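Drirel Workshop: progress report to the Surkow small grants fund
Dec 6, 2021

Work covered: hand-held gripper pair and tabletop sorting trials, carried out at home.

Status. Both grippers are assembled and in use. The blue ridged finger pads replaced the smooth ones in April and grip clear plastic noticeably better. Jaw travel is unchanged. The pivot screws on the first unit worked free twice and are now fitted with thread lock; no further play has been found.

Trials. We have logged 724 pick-and-place runs to date, of which 17 were discarded for timing faults between the two units. The current task is to lift small items and set them down in the divided white tray. Boxes with rounded edges remain the hardest case, as the pads meet them at a slight angle and the box can turn in the jaws.

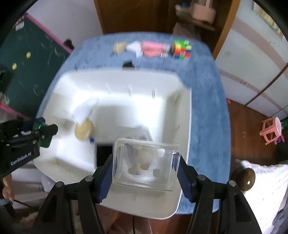 Slip is now recorded by hand after each run, using the Prumus log sheet. Soft and crumpled items are picked up reliably but are often released late. A change to the spring in the trigger should reduce this, and two springs of different stiffness are on order.

Software. The Vi script that lines up the recordings from both units now takes about 5 minutes per session. It still fails if one unit is started well before the other. A shared start signal is planned.

Spending. Within budget. The remaining funds will cover the springs, spare pads and a longer cable.

Next period. Fit and compare the springs, repeat the box trials with the stiffer one first, and send the run log with the next report.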